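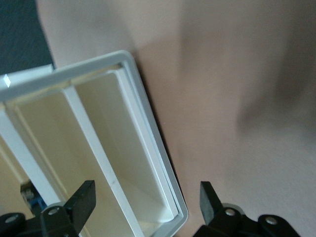

**Figure 2.** Divided tray with long compartments and a thick, rounded rim.

### 4.2 Trays, and the things that will not go in them

Of all the containers we met in the Casthorpe homes, the divided tray was the one people had most to say about, and we had not expected that at all when we drew up the interview sheet. We had allowed it a single line, somewhere between shoeboxes and biscuit tins, and by the end of the first Monday of visits we were writing in the margins. People are fond of their trays. They told us where they had bought them, which kitchen drawer they had been meant for and which room they had ended up in, and quite a few of our 64 households had moved theirs from the kitchen to a desk or a workbench and never moved them back.

The type shown in Fig. 2 is plastic, in light grey and off-white, with tall walls and dividers that run lengthways. Trays of this general sort are the ones we code as *long-channel* in the Vutden scheme, to keep them apart from the square-celled ones sold for buttons and beads. A long channel is generous to pencils, cutlery, screwdrivers and cable ties, all of which lie down in the same direction and stay there. It is much less generous to short, chunky things, which tend to gather at one end whenever the tray is picked up, and several people had given up on theirs for exactly this reason (see also 4.4, on lids).

Scuffing on the dividers deserves a word, as we found it a useful thing to ask about. Marks there are easy to see on pale plastic, and pointing to them was a gentle way of getting people to talk about what used to be kept in a tray as well as what is kept there now. We would not want to lean on the marks themselves as evidence, and we have left them out of the Tralico scores in Table 3, but as a way of opening a conversation over a cup of tea they did very well indeed.

The trouble, and for us the interesting part, began with what we came to call *singles*. During the sorting task each person tipped out one container and put everything back, talking as they went, and across all the sessions we logged 900 objects. Most went home quickly, in company with others of their kind. A single is an object that has no others of its kind to go with. The small orange box with the black top and a round hole in its front face is a good case. It might be a housing for a push button, or the outside of something whose inside has gone elsewhere, and it has screws in the face, so it could be opened by anybody who cared to find the right screwdriver. It is plainly a made thing, and a fairly solid-looking one, and it is very hard to throw a thing like that away — harder, we think, than a thing one can name.
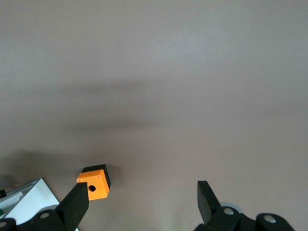 Maëlle MacDonald felt, on reading a draft of this section, that we were making singles sound like a failure of sorting, when to her mind leaving something out on the table was a perfectly good decision in its own right. She kept such things in sight on purpose, she said, so that somebody passing would eventually recognise them, and a tray would only have hidden them for another ten years.

We have taken this to heart and changed our coding accordingly. In the first version any object still out when the session closed was marked *unplaced*, along with the ones people had simply forgotten. We now use 2 codes, *unplaced* and *kept out*, and went back through 50 of the recordings in August to apply them. The split is not always easy to hear. People mutter when they sort, and "I'll leave that there" can mean nearly anything, but where they went on to give a reason, or set the object down with some care away from the rest, we have called it kept out.

Charalambos Stamatopoulos carried out the second coding without sight of the first, and the disagreements were mostly over batteries, which we discuss under hazards. The Lévesque interviews, which were done by telephone and without a sorting task, could not be recoded in this way and keep the older label throughout.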